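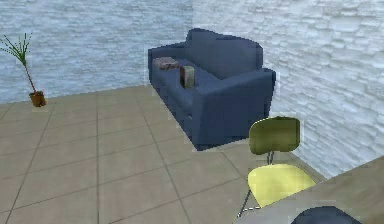
Indira Thevar

Gripper comparison, simulated room — pre-run checklist, March 2018

1. Scene loads with sofa, chair, plant and table. OK.

2. Targets on sofa seat: upright box and flat item. OK. The box leans slightly. Check its collision shape before the Nideck run.

3. Clear floor between plant and sofa. OK. Keep the base path on this side.

4. Object edges. COMMENT: jagged pale outline on sofa and chair. Do not use for the camera comparison until rendered again.

5. Gripper models: Nideck two-finger, Mosteo suction. Both load. Mosteo pad offset was wrong in January — corrected, recheck after any update.

6. Controller: Lobo, same gains for both grippers. OK.

7. Grasp attempts per gripper: 36. Log every failure, including planner timeouts.

8. Joint limits on the Westano arm. OPEN. Reach over the near armrest not yet checked.

Item 8 must be closed before results are passed on.

2 comments
17 shares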